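Minutes - Working Group on Good Practice for Hand-Held Gripper Work in Homes
Madbridge, Jan 27, 2019

Search these pages Go 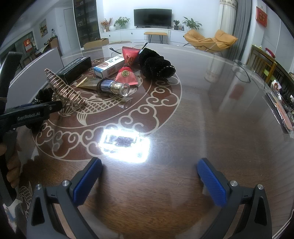 1. Scope of the code

Joaquín Medina took the chair. He reminded the group that the code covers recording sessions in private homes, where a person works with grippers held in the hand and the recordings are later used to train robot arms. It does not cover workshop cells, which have their own rules under the Rarulis handbook. Duarte Leitão asked whether shared kitchens in blocks of flats count as homes. Agreed that they do, if people live in the building. The group then went through the draft clause on table surfaces. The draft says only "a clear, level surface", and two members felt this was too loose. A glass-topped table with a bright patch of light on it meets the wording as it stands, and so does one with a patterned wood surface under the glass. Duarte said that glare belongs in the clause by name and proposed "check for strong reflections from the operator's working position before starting". Agreed, with "and again if the lighting changes" added at the end.

2. Minutes of the last meeting

Taken as read. One correction: the reference to Filip in item 6 should be to the Filip checklist, version 4, and the older sheet is withdrawn.

3. Glass, liquids and breakables

The present draft bans all glass from sessions. Joaquín said the ban is not being followed and he would sooner have a rule people keep. A small glass cup or a glass bottle on its side is the kind of thing found on any table at home, and robots will have to deal with them. Duarte agreed in part but wanted limits.

Agreed wording:
- Glass items may be used if they are empty or properly closed.
- Bottles lying on their side are to be kept well in from the table edge.
- No item over 500 grams is to be lifted above another glass item.
- Chipped or cracked glass is to be taken out of the session and noted on the sheet.

There was some discussion of whether the weight limit should apply to both grippers together or to each one. Left as it is for now. Alard to send their own figures before the next draft.

4. Finger pads and fixings

Duarte reported on the trial at Alard. Pads are to be looked over before each session and the screws checked by hand. The draft asked for a written record each time. Members thought this was heavy for short sessions, and it was agreed that one tick on the Filip checklist is enough. Pads on a pair of grippers should be changed together - mixed old and new pads have given uneven results at Alard.

Thin and springy items, such as wire coils, were raised under this heading. They can catch on a pad edge. The group did not want a separate clause. A line will go into the guidance notes telling operators to let go slowly and keep the free hand away.

5. Length of sessions

Draft limit of 60 minutes without a break. Joaquín had asked for 45 and withdrew this after the discussion. Agreed at 60, with a break sooner if the operator asks for one. The operator does not have to give a reason.

6. Privacy in the home

The longest item. Wide lenses take in far more of a room than the table, including doors, shelves, pictures on walls and whatever is on the cabinet under the television. The householder must be told this in plain words before signing. Agreed that letters, medicines and family photographs are to be put away or covered first, and that the householder may ask to have any recording removed within 23 days.

Duarte wanted product boxes covered as well. Not agreed. The printed text on boxes is useful in training and few householders have objected. He asked for his view to be noted.

7. Actions

Duarte Leitão - redraft clauses on surfaces and glass.
Joaquín Medina - shorten the householder form to one side of paper.
Alard - weight figures for item 3.
Rarulis - confirm that nothing in item 4 conflicts with the handbook.

Next meeting at Madbridge, same room. Papers to Joaquín a week before.

Shares 4 Comments 0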